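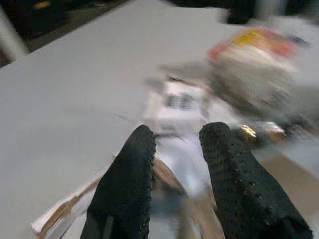
*Packaging on the prep table, Hultau Hall.*

**Walk-through before a Quince reception — Hultau Hall, main room and kitchen**
Checked 28 December 2024. Marks: OK / FIX / NOT SHOWN

**Doors and exits**

- [x] Front doors open from inside without a key — OK
- [ ] Side exit clear — FIX. Stacked chairs in front of it. I was told they are "always moved before guests come in." They were there on my last visit too.
- [x] Exit signs lit — OK
- [ ] Posted guest limit — NOT SHOWN. The booking sheet says the room is fine for the guest list. I'd like to see the number on the wall.

**Dance floor and stage**

- [ ] Portable floor from Balemitz, panels locked — FIX. Two panels lift at the corner nearest the stage, right where the court will be waltzing in heels and long skirts. Tape is not a repair.
- [x] Stage steps have a handrail — OK, a little loose at the top
- [ ] Throne chair — FIX. Rocks when you sit down. Try it with a full gown on before calling it steady.
- [ ] Fog machine — NOT SHOWN. "Pet safe and floor safe" is what the flyer says. Ask what it does to the smoke alarms and whether the floor gets slick.

**Candle ceremony**

- [ ] Candle stand by Pavura — FIX. Sold as tip-proof. It tipped with a light push.
- [ ] Distance from drapes — FIX. Needs to move 6 feet out from the backdrop, and the tulle has to go or be tied back.
- [x] Extinguisher within reach — OK, tag current
- [ ] Someone assigned to put out candles — NOT SHOWN. "The family will handle it" doesn't count as an assignment.

**Power and lights**

- [ ] DJ booth — FIX. One 50-foot cord feeding up to eight plugs through a strip under the tablecloth. Split the load and run the cord along the wall.
- [x] Bathroom and hallway lights — OK
- [ ] Balloon arch — FIX. Tied to a light fixture. Use the weighted base that came with it.

**Food and cake table**

- [x] Folding legs locked — OK
- [ ] Chafing dishes — FIX. Too close to the edge on the side where the little cousins line up.
- [ ] Cold food — NOT SHOWN. Keane Catering says its coolers hold temperature all night. No thermometer in either one.

**Parking lot**

- [x] Lights working — OK
- [ ] Limo drop-off spot — FIX. Cone it off. Painted lines alone won't keep cars out.

Recheck of all FIX items is due before the rehearsal. Bring a thermometer and a tape measure — the hall has neither.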